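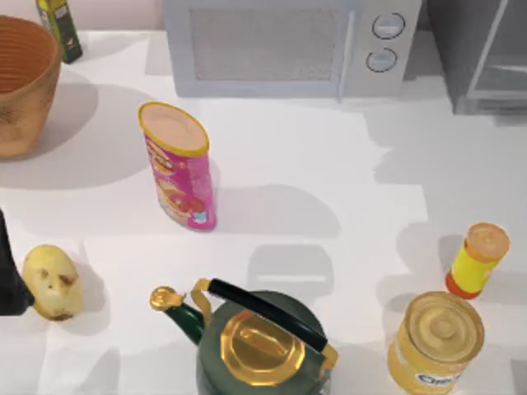 The Kitchen at Wonport

Reading time: 5 min

Home | Features | Workshop | People | Letters | Subscribe

The kettle was Tomomi Sakamoto's idea, and by the end of my first morning at Wonport I think one or two of her colleagues had begun to wish she'd never had it. It is a handsome thing, dark green with gold trim and an arched black handle, and it exists only inside a computer, on a white worktop that nobody will ever need to wipe down. Getting hold of it is the hardest job in the building.

I had come to see grippers compared, and I suppose I had pictured benches and clamps and a smell of machine oil. There is some of that at the far end, beyond the bicycles. But most of the comparing at Wonport is done first in simulation, in a make-believe kitchen with a microwave at the back and the shopping left out all over the counter, and it was in front of this kitchen that I was put, in a good chair, with a mug of tea and a biscuit, and told to ask whatever I liked.

Wonport is a small outfit that tries out robot hands for people who are thinking of buying them. There are 17 on the staff, counting Lionel Tindall, who retired in June and has been in most mornings since. They were in the middle of a long trial when I visited, two grippers set against each other on the same simulated arm. One, the Bidimico, has two broad fingers that close like a pair of tongs. The other, the Kandasamy, has three slimmer ones that curl at the tips, and costs a good deal more. Each had to pick up every object on the counter 100 times, from a different starting position each time, and the software kept the score.

"People expect the exciting things to be hard," said Lakshmi Bangera, who runs the trials. "They ask about eggs. Everyone asks about eggs! And I say, come and watch it with a potato."

So we watched it with a potato. It was a small one, pale yellow and a bit lumpy, with brown eyes and the odd blemish, and I felt quite fond of it. The Bidimico came in from the side with its dark fingertips apart, closed them, lifted, and the potato rolled round in its grip and dropped back to the worktop. The next attempt was perfect. The one after that squeezed it clean out towards the basket. Lakshmi explained, very patiently, that two flat fingers touch a lumpy thing in only a couple of places, and if those places don't happen to sit either side of its weight, round it goes. The Kandasamy's third finger stops the turning. Over the full run the Bidimico dropped the potato 22 times and the Kandasamy five, and if you sold only potatoes I dare say you could stop reading and get out your chequebook.

But a kitchen has other things in it. There is a tall pink tube of the sort that crisps come in, and here the cheaper gripper did beautifully, because two broad fingers on a plain upright cylinder is as near to an easy life as a robot gets. The three-fingered one was more inclined to knock the tube over on its way in. It needs more room for its fingers, you see, and when the arm approaches low there is always a knuckle somewhere you'd forgotten about. The short yellow can gave neither of them any bother. The little plastic bottle with the orange cap, lying on its side, gave both of them plenty, and I watched the Bidimico chase it gently along the counter like somebody trying to pick up a dropped pen in thick gloves.

Muthu Sastry looks after the camera side, and he was keen that I shouldn't go away thinking it was all about fingers. Half of what gets blamed on a gripper, in his view, belongs to the eyes. He had been moving the simulated camera up and down for weeks. Looking steeply down on the counter, it sees where everything is but gets very little idea of how tall things are, and he has a soft spot for shadows, which he thinks are a greater nuisance than anyone gives them credit for. A tall object throws a long one, and he told me about an early version of the controller that would reach, with every sign of confidence, for the dark patch beside a can and close on nothing at all. He laughed so much telling me this that he had to put his tea down.

Then there was the kettle. The trouble is partly the shape, all that spout on one side, and partly the handle, which runs over the top of the lid and leaves a gap that a fingertip has to find. Gold is no help either. The lid is polished and eight-sided and catches the light, and on the camera settings they were using in the spring the bright spots kept being read as edges. Tomomi put it in, she told me, after her mother asked whether any of these clever machines could make her a pot of tea, and she found she didn't care to answer.

Dagný Arnardóttir, who wrote the controller and was the quietest person in the room, showed me the version she likes best. It doesn't go straight for anything. It brings the hand in slowly, feels for a touch on one finger, and waits a moment before deciding about the rest. It is dreadfully slow. Hostgate, the catering supplier paying for the trial, would like it faster, and Dagný has promised to look into it without, I noticed, promising anything more.

Lionel's opinion, offered from the doorway with his coat on, was that they should buy the two-fingered one and put rubber on it. Lakshmi said they were trying rubber after lunch.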